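텍스타일 기초 4주차 강의 노트: 누빔과 프린트

지난주에 직물 조직 얘기하다가 시간이 모자랐죠. 능직 남은 부분은 과제 뒷장에 붙여 놨으니까 각자 읽어 오시고요, 오늘은 바로 누빔으로 들어갑니다.

누빔은 겉감, 솜, 안감 세 겹을 바늘땀으로 붙잡아 두는 방법이에요. 땀 간격이 넓으면 폭신하고, 좁으면 납작하고 단단해집니다. 저는 학생 때 욕심내서 간격을 너무 좁게 잡았다가 방석이 아니라 판자를 만든 적이 있어요(아직도 집에 있습니다!).

솜 무게는 제곱미터당 그램으로 적습니다. 실습실에 있는 건 100g과 200g 두 가지예요. 여름 이불 느낌이면 100g, 겨울용이면 200g을 쓰세요. Bernham 견본책에 280g도 있긴 한데 우리 재봉틀로는 모서리에서 꼭 막혀요. 작년에 바늘 여러 개 부러뜨렸습니다.
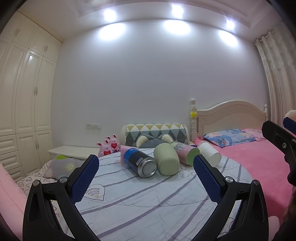

그림 1. 가는 줄무늬와 하트 윤곽선이 프린트된 흰 누비이불

프린트 얘기로 넘어가죠. 무늬를 누비기 전에 찍느냐, 누빈 다음에 찍느냐? 공장에서는 보통 먼저 찍습니다. 평평할 때 찍어야 선이 고르게 나오니까요. 대신 누비면서 천이 조금 줄어들기 때문에 도안을 살짝 크게 그려야 해요. Izzati Goh 선생님 특강 때 보신 Wike 도안이 딱 그 경우였어요. 완성 폭이 약 266mm인데 원도는 280mm로 그렸죠. 수축분 계산은 시험에 안 내지만 기말 작품에서는 봅니다.

줄무늬는 또 다른 골칫거리예요. 사선 줄은 이음선에서 1mm만 어긋나도 눈에 확 띕니다. 시침핀 아끼지 마시고, 급하면 차라리 이음선이 없는 크기로 디자인을 바꾸세요. 글자도 마찬가지예요. 천이 꺾이는 자리에 글자가 걸리면 읽기가 힘들어지니까, 어디에 덮을 천인지 먼저 정하고 배치하는 게 좋아요.
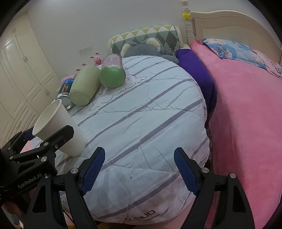
그림 2. 둥근 상판에 덮은 누빔 천. 앞쪽 글자 "CLOUD"가 접힌 부분에서 일그러져 보임

다음 시간 준비물: 면 겉감 자투리, 100g 솜, 수성펜, 시침핀. 수성펜은 꼭 안 보이는 데 시험해 보고 쓰세요. 다림질하면 안 지워지는 제품이 있어요.

읽을거리는 Hammad Gilani의 누빔 간격 글 앞부분만요. 뒤쪽 통계는 건너뛰어도 됩니다. 기말 작품 도안 초안은 10월 안에 저한테 보여 주세요.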